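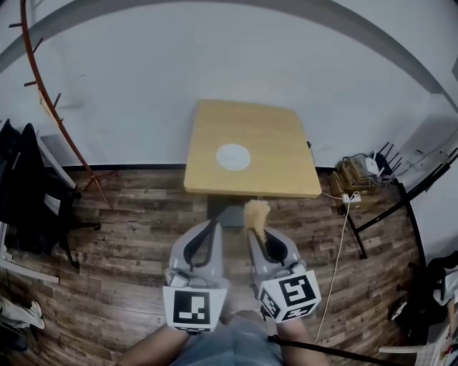 Handheld grippers at the table, fluffy tuft in the right one.

Can a machine dust a table yet?
Reading time: 3 min

vhladun
Starting a new thread so we stop clogging up the vacuum one. Question is simple. Is there anything that does a small household chore start to finish without a person standing over it? Picture is the kind of chore I mean. One square table, a white disc on it, something fluffy held in a gripper. A person has the grippers in hand there, so that's a human doing the thinking. I want to know how far we are from taking the human out.

grullis_shop
For a table like that, pretty close. It's one flat surface with one thing on it. We have an arm at work that wipes down a bench between jobs. It has been on the same bench since January and I don't think about it anymore.

K. Adamczyk
Same bench, same height, same cloth, bolted to the floor I assume. That isn't a house. Move the bench a foot and tell me how it does.

grullis_shop
It finds the bench by a marker on the corner, so a foot is fine. Turn off the overhead lights and it's not fine, I'll give you that.

leokadia_w
I clean offices for a living. The wiping is maybe a quarter of the job. The rest is deciding what to pick up. Is that round white thing trash, a paper plate, a coaster somebody wants left alone? I looked at the picture for a while and couldn't tell you. If I was in the room I'd touch it and know.

vhladun
That's a fair point. Lift it, wipe under it, put it back where it was would be my answer. You don't have to know what it is.

leokadia_w
Unless it's sticky underneath. Then you've put it back on a clean table.

wk_tseng
I worked at Brondurow for two years on a tidying project, so take this as somebody who wanted it to work. Soft things were the problem the whole time. A rigid cup you close on until it stops you. Something like that tuft keeps giving, so the fingers either crush it or drop it partway through the wipe. People adjust without noticing. Our best run was 76 wipes before a person had to step in and fix the grip. The average was a lot worse.

K. Adamczyk
76 is better than I would have guessed.

wk_tseng
That was on a good day with a fresh duster. Once it got matted we had to retune.

wieslawa.k
What does it cost though. My sister was quoted 900 a month to lease a Sellidwood unit for her bakery and it only does trays. It slides trays in and out of a rack. For that money she hired a high school kid for a few afternoons, and he does trays, sweeps, and answers the phone.

grullis_shop
Trays are a good use for one if you run all night. A few afternoons a week, yeah, hire the kid.

vhladun
So the split is shop floor yes, house no?

grullis_shop
Shop floor yes for one task. I wouldn't say house no. I'd say house one table at a time.

K. Adamczyk
I would say house no. Look at what else is in that room. Chair with a jacket over it, cables across the floor, a pile of clothes in the corner, a coat rack with legs sticking out. That's a normal room. The table is the easy part and the machine still has to get to it. My vacuum can't make it past a phone charger.

wk_tseng
Agree on cables. We taped ours down and then pretended we hadn't.

leokadia_w
My boss had a demo from Wasilewska last winter. It did the conference table fine, about ten minutes for what takes me one. Then it stopped at the door strip and the rep carried it into the next room. I'm not worried about my job this year.

wieslawa.k
Ten minutes is OK if you're not home to watch it.

leokadia_w
Sure, if it's not stuck on the door strip the other seven hours.

vhladun
Does anybody have one at home that they paid for themselves? Not a vacuum. Still looking for a yes.

grullis_shop
Not me. I wipe my own table.

Thread 303 | Contact the moderators | © Household & Shop Machines Board | Back to top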